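Two Arms, One Table
The Roslow robotics club gave up on driving. Now it sets the table.
Words by Mwajuma Kariuki
6/14/24

Ask anyone at the Roslow club what they did last year and you get a groan. Wheels. Tape on a gym floor. A little cart that was supposed to follow the tape and mostly followed the wall instead. They placed near the bottom at the Prolmont Open and drove home with the cart in a trash bag.

So, arms. The Prolmont has a tabletop division now, two arms per team, no wheels anywhere, and the club voted for it in one lunch period. Fifteen kids. Not one vote for the cart.

The rules fit on a page. A judge calls a task, the team gets 300 seconds, and points go to what ends up where. Knock something off the table and you lose the round. Touch anything with your own hand and you lose the round. Nobody at Roslow had ever run a gripper before September. They spent the first five weeks learning to open and close one without pinching a cable.

Practice is after last bell, in the old drafting room at the end of the hall. Smells like pencil shavings and somebody's chips. It's loud, then suddenly very quiet, then loud again. When an arm is moving people stop talking, I noticed I'd stopped too.

The two drivers sit side by side and don't look at each other. One calls, one answers. "Coming over." "Clear." "Down. Down. Little more." A girl behind them writes every run in a green notebook, with a column for time and a column just called WHY. I read a page of it. "Too fast." "Too fast." "Leaned on it." "Too fast."

Bottles are the thing this month. A bottle is tall and it's slick and the drink inside moves after the arm has stopped. Grip it low and it tips, grip it by the cap and it swings. The team from Waweru, who they scrimmage, does it in one long sweep and it looks great. Roslow is slower. Lift, wait, travel, wait, lower. Drives the seniors crazy. The coach wont budge on the waiting.

Then there's the clutter. Judges can put whatever they like on the table, so the club practices with whatever is in the room or in somebody's backpack.

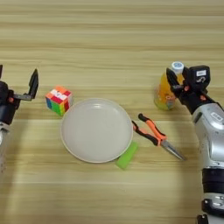 The bottle in the right gripper, plate still empty.

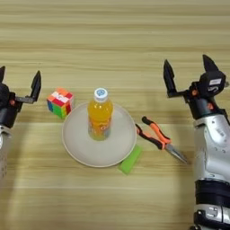

Money is tight, naturally. Fuline, the machine shop out by the highway, lets them use a drill press and pays the entry fee, and in return gets its name on the shirts, spelled wrong the first time. Spare finger pads are the big expense. They wear down, and a worn pad slips, and then it goes in the green notebook under WHY.

Two seniors are leaving, both drivers. That's the real worry for next season, more than the fee. The younger kids get the controls for the last part of every practice now, and it's rough to watch. Somebody overshoots. Somebody says sorry to the arm. A freshman I sat next to had been waiting all afternoon for her turn, and when it came she took so long lining up that the time ran out before she'd lowered anything at all.

She asked to go again. The coach looked at the clock, looked at the kids already hunting for there jackets, and reset the timer.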